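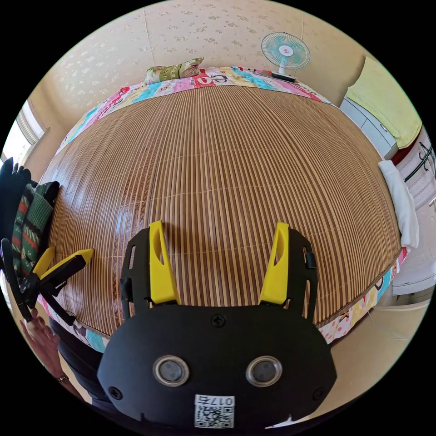
Balell hand-held gripper pair: equipment page and review notes

Product: Balell two-hand recording gripper set
Supplied by: Zupan
Price as tested: 650 for the pair, tips included
Reviewed by: Noémi Bozsik, Karnthorpe equipment desk
Updated December 8, 2021

What you are buying

The Balell is a pair of grippers you carry in your hands. You pick things up with them, the lenses on the front record what the fingers do, and the recordings go toward teaching a robot arm to do the same job. Zupan sells the pair as a cheaper way into this work than buying an arm and steering it from a desk. On price alone I can't argue. On most of the other claims I can, and I will.

We list the set because people keep asking us for it. A listing on this page is not a recommendation. Read the notes below before you order, and read the returns paragraph twice.

What the seller says

Zupan's sales sheet says the set will "capture any household task in any home." I have been reading sheets like that for a long time and the word "any" has never once held up. The sheet also promises that a new user will be working at full speed within the first hour, and that the recordings need no cleanup. It gives no test behind either claim. I wrote to Zupan in September to ask for one and got the same sheet back with a nicer cover.

How we used it

We didn't want a bench test with foam blocks. The set is sold for homes, so we took it to a rented apartment in Vakotstead and used it in the bedroom, on clothes and bedding. Soft goods are where cheap grippers usually fall apart. Knitwear stretches, thin cloth slides away, and the fingers close on nothing while the operator swears it was there a second ago.

We recorded 306 attempts across the trial. An attempt meant reaching for one garment, picking it up, and setting it down where we had said it would go. We kept the failures in the count, something Zupan might consider doing as well. Of the full set, 43 were no good to us. Most of those were missed grabs on knits, and the rest were recordings where one hand had wandered out of the other's view for so long that we couldn't follow what it was doing.

Is that a bad result? For the price, no. For a product that claims it needs no cleanup, it is a good deal worse than the sheet suggests. Somebody had to sit and go through every recording to find the bad ones, and that somebody was me.

Fingers and tips

The yellow tips are the best part of the set. They open wide enough for a thick fold of sweater and close evenly. I had no trouble with socks once I learned to come in low and let the tip slide along the mat a little before closing. Towels were easy.

Thin fabric was another matter. A pillowcase lying flat gave me fits, and on a woven bamboo mat the tips sometimes caught on the slats and took the mat along for the ride. Zupan blames technique. Could be. I'd like to see their technique.

Spare tips are sold separately and I think they're overpriced for what they are. One pair comes in the box. If you plan to work more than a couple of weeks, order spares with the set and save yourself a second shipping charge.

Lenses and view

The view is very wide. You get the bed, the wall behind it and a good piece of the room on either side, and straight lines bend toward the edges. The wide view is useful when the other hand is working off to one side. It also means that anything in the room ends up in your recordings, so think about that before you use the set in somebody else's home. The manual gives privacy two sentences, and one of them is about wiping the lens.

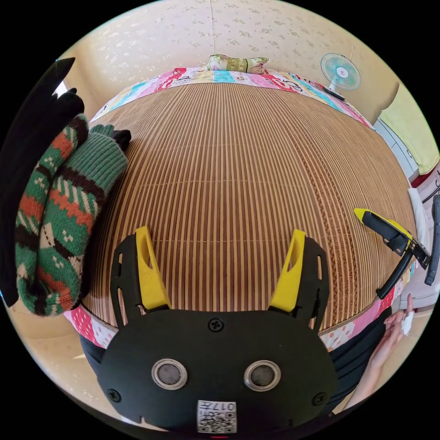
Can one person run both grippers alone?
One person can run the pair, and the set is designed that way, but plan on a practice session that you throw out afterward. My off hand was useless for the whole first morning. I'd reach with the right and find the left parked somewhere silly, tips open, doing nothing.

Does it work on things other than clothes?
We tried it on cups and boxes back at the office and it managed both. Those are easy objects and I didn't count them in the trial. I wouldn't pay for a gripper on the strength of a cup.

How long can you work with it?
My wrists were done before the equipment was. I stopped for a break every half hour by the second day. The handles are fine for short runs and there is no strap or support in the box.

Do I need Zupan's software?
You need it to get recordings off the grippers. After that they can be exported, and the exported files opened without trouble on our machines. The software asks you to make an account before it does anything at all, which annoyed me.

Will a robot trained on these recordings work in my home?
Zupan's sheet strongly hints at it. I have seen no evidence either way. Our trial covered the recording side only, and anyone who tells you that a few days of picking up socks will get you a working laundry robot is selling something. Ask them to show it running in a room it hasn't been in before.

Setup

The written instructions are short and mostly right. Charge both grippers fully, pair them one at a time, then run the open-and-close check on each hand before the first recording. Step four in our copy told us to press a button that our units didn't have. Support answered after two days and said to skip it.

Do the check again every time you change tips. We forgot once and lost a stretch of recordings in which the software thought the fingers were closed when they were open. There was no warning on the screen. A set at this price ought to catch that by itself, and I've told Zupan so.

Light made more difference than I expected. With a bright window on one side the panes washed out completely. The garments stayed readable, but if your task is near the window, pull a curtain or work at another time of day.

What's in the box

Two Balell grippers, right and left
One pair of finger tips per gripper, fitted
Charging cable (one, shared, so you'll be charging in turns)
Printed quick start sheet
Software license for one computer

Not in the box: a case. For equipment meant to be carried from home to home I find that hard to excuse. We used a padded camera bag and it did the job.

Rental

If you only want to find out whether this sort of recording suits your project, rent before you buy. Karnthorpe rents the pair for 300 a month with a deposit, and one month's rental comes off the price if you keep it. I pushed for that arrangement myself after the trial. You'll know within roughly ten days whether your people can stand using it.

Returns

Zupan accepts returns on unopened sets only. Once the seal is broken, you own it unless something is faulty, and worn tips don't count as faulty. Faulty units go back through us. Keep the carton.

My view

I'd use the set again for towels, sweaters and other thick things, with a patient operator and time set aside for sorting the recordings afterward. I wouldn't use it for thin cloth until the tips are changed. And I would ignore the sales sheet completely, including the part about the first hour.

If you have used the Balell on bedding and did better than I did with the pillowcase, write to the equipment desk and tell me how you held it. I'll add it to these notes.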